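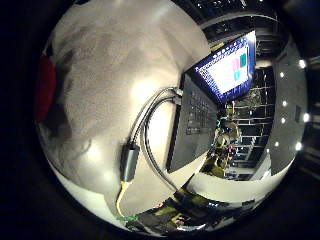

Nele Grube asked after the April release whether a wrist view alone was enough to place a tool near a table edge, or whether the overhead view was still doing the real work. The short reply is that the wrist view is enough for the last part of the move. The longer reply makes up most of this page, as the same point decides which version of the kit a lab should order.

Kurano Wrist View Kit
Fisheye camera, mount and calibration files for two-finger grippers

Overview

The Kurano kit puts a small wide-angle camera at the wrist and supplies the lens model needed to train on its output. It was built for the Clitwood study on short-range placement, in which a policy is trained from wrist images with no fixed camera in the room. The kit sold here is the same hardware used in that study. The mount has been revised once since then, to move the cable exit away from the finger screws.

Images are stored as they leave the lens, as a circle on black. The kit does not flatten them. In the Clitwood study, flattened images gave lower placement scores than raw ones. The likely cause is the loss of the outer part of the view, where the table edge and the nearest fixed objects tend to fall once the gripper is low. The flattening script is included for users who need straight lines for other reasons, such as marker tracking.

Method

The training set holds 3,000 demonstrations recorded by hand-guiding the arm over worktables in normal use. Laptops, adapters and loose cables were left where they lay. Room lights were left on and screens were not dimmed. The policy receives the current wrist image, the one before it, and the gripper opening. It does not receive joint angles.

Test runs used tables that do not appear in the training set. Each run began with the gripper raised and the target inside the view, and ended when the fingers opened. A run was scored as a success if the part came to rest inside the marked area and no cable had been moved. Runs stopped by the operator were scored as failures.

Results

Test runs, wrist view only: 165
Failures: 54
Most common failure: part released early over a pale, glossy surface
Second most common failure: finger contact with a cable

The early releases share a cause. On a pale tabletop, a bright reflection can shift as the wrist turns, and the policy reads the shift as a change in height. Adding the earlier image helped. Adding a second exposure did not, and the option was dropped from the kit.

Adding a fixed overhead camera reduced the time spent on the approach. It made no clear difference once the gripper was close to the surface. Labs that already have an overhead camera should keep it for the approach and need not calibrate it to the wrist camera, provided the handover between the two is made by hand or by a simple height limit.

The cable failures are not solved. Thin cables are visible in the raw images but take up little of the view, and the policy treats some of them as part of the table. The Reinholz label set, which marks cables by hand, is supplied with the kit. We have not yet trained a full policy on it — the results above do not include it.

What is in the box

Camera module with fitted lens
Wrist mount, revision 2
Data cable with strain relief clip
Lens model file, measured for the supplied unit
Clitwood training configuration
Reinholz cable labels
Flattening script (optional use)

Fitting

Fit the mount before the fingers. Route the data cable along the outside of the wrist and leave enough slack for a full turn in both directions. Check that both fingertips can be seen at full opening if you plan to use the supplied configuration without retraining. Small changes in camera angle can be handled by fine-tuning. Changes in lens cannot, and the lens must not be refocused after delivery.

Compatibility

The mount fits the Fulesura parallel gripper directly. Other grippers need the adapter plate, ordered separately. Suction tools are not supported by the training configuration, though the camera and lens file can be used with them.

Known limits

No depth output.
Not sealed against dust or coolant.
Lens model is valid only for the serial number printed on the file.
Changes to this page: results table corrected 11th January, failure count now includes operator stops.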